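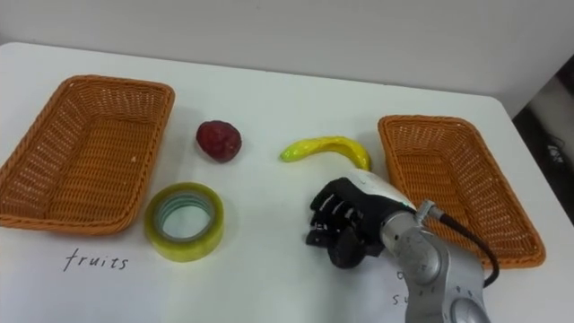
Stultside wrote back under the ticket that a 7-year-old can put away a desk drawer, so when does this thing get out of the lab and into somebody's kitchen? Fair question. It stays open with the rest of the ticket.

Home | Tickets | Logs | Parts | Contact

Ticket 710 — sorting job stalls between items
Opened Oct 25, 2020
Site: Marchuk bench
Status: open, low priority

Reported: arm pauses up to 20 seconds before choosing the next item. The two-basket tidy job is the closest thing we have to a household chore, and at that pace a person would take over.

Checked the Grumwood planner first. Log shows it asking for the item list 2 times per pick. Turned off the second request and restarted. Pause is shorter but still there. Power and network fine. 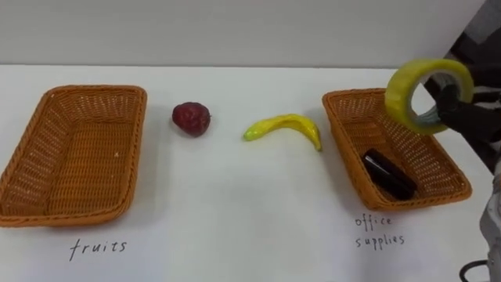

Does it need the labels written on the table to sort at all?
The basket assignments come from the job file, so it will run on a bare table. The writing is for the operator.

Next I swapped the grip profile back to the July version. Tape is awkward for any hand — it can be picked up by the rim or through the hole, and the planner scores both every time. Limited it to one choice per item. Stall is now about a second on most picks. I would not call that ready for a shop floor, where parts arrive mixed and nobody writes a job file for them.

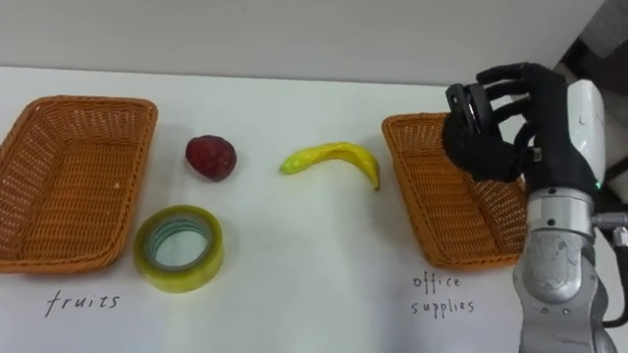 Dark tape roll over the "office supplies" basket.

Still to do: repeat with the fruit moved closer together, then send the planner log to Flutari. Leave the grip limit on until they answer.

Contact support | © 2020 Marchuk | Back to top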